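Silstead Packing and Handling Study
Progress report to the Pradthorpe Fund
Jun 25, 2025

1. Status

Work on the tabletop tasks is on schedule. The bench was set up in March and both task groups in this reporting period have started: soft goods (bags and cloths) and modeling material. The remaining budget covers the work planned through the end of the grant.

2. Workspace

All tasks use the same white table, supplied by Furnex. The smooth top was chosen for easy cleaning and for contrast with pale fabric. The contrast is adequate for green and brown items and weaker for undyed canvas. A darker mat was considered and rejected – it slid under the bags when they were pulled open.

3. Soft goods

The task is to place a cloth item in a canvas tote bag with the bag lying flat. The plan calls for 300 trials, divided between folded and bunched cloths. Of the trials in the first block, 39 were set aside for review, mostly over disagreement on whether a cloth lying partly in the bag mouth should be scored as packed. The scoring sheet now has a separate entry for this.

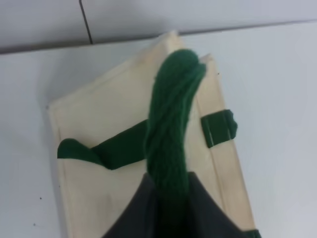 Figure 1. Green cloth, bunched and twisted, held over the cream canvas tote. One green strap lies looped across the bag.

Strap position has more effect on the task than was assumed in the proposal. A strap lying across the body of the bag can catch on the item being moved, and a knitted texture makes this more likely. Strap position is now recorded at the start of each trial as clear, crossed or tucked. Bags are not ironed between trials. Wrinkles are treated as normal wear.

4. Modeling material

This group covers rolling, pressing and placing small pieces of clay-like material. The procedure follows the Gavrilă protocol, with one change: pieces rest for 20 minutes before handling, in place of the longer rest in the original. Softer pieces marked the table during early tests and the shorter rest has been kept under review.
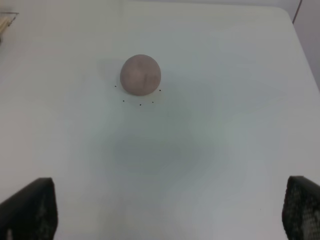 Figure 2. Single mauve-brown ball on the tabletop, with five small black dots in an arc around its lower half.

Roundness is judged by eye against a reference card. Slight flattening at the base is accepted. A visible crease is noted on the sheet but does not exclude a piece, provided the piece holds together when lifted. Repeat scoring by a second rater is planned for this group and has not started.

5. Open items

Replacement canvas bags are on order. Delivery is expected in 4 weeks – the existing bags will be kept in use until then. The revised scoring sheet needs the fund's approval before the second block of soft goods trials is opened. A draft is attached as Appendix B.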